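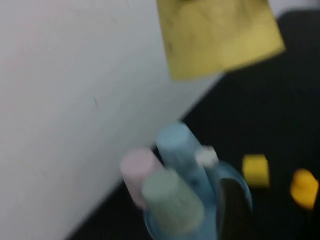

Help us test a new R package for messy public data

We are looking for people who like poking at government data and don't mind when things break. Priltum is a small open source package for R that pulls monthly county records into one tidy table, adjusts them for the season and draws the first few charts for you. Version one is due in April, and before then we'd love to have it in the hands of 62 testers.

You don't have to be a statistician! If you have used R for a school project, a newsroom story or just for fun, you know enough. We would be especially glad to hear from reporters, librarians and students (Windows users too, our own laptops are all Macs and it shows).

What you would do: install the package, load our sample set on building permits from 217 counties, and work through four short tasks. Then try it on some data of your own, anything up to 2000 rows, and write down where you got stuck. It takes some six hours in all, spread over three weeks however you like. Bug reports go in the tracker, and rough notes are fine — we would much rather have a grumpy half sentence than silence.

Testers are named in the package credits if they wish, and get a seat at our online workshop on seasonal adjustment, which was a lot of fun last time.

To join, send a few lines on what you use R for and which version you run, through the contact form on the Priltum page. Sign-up closes Feb 18, 2024. We answer everyone.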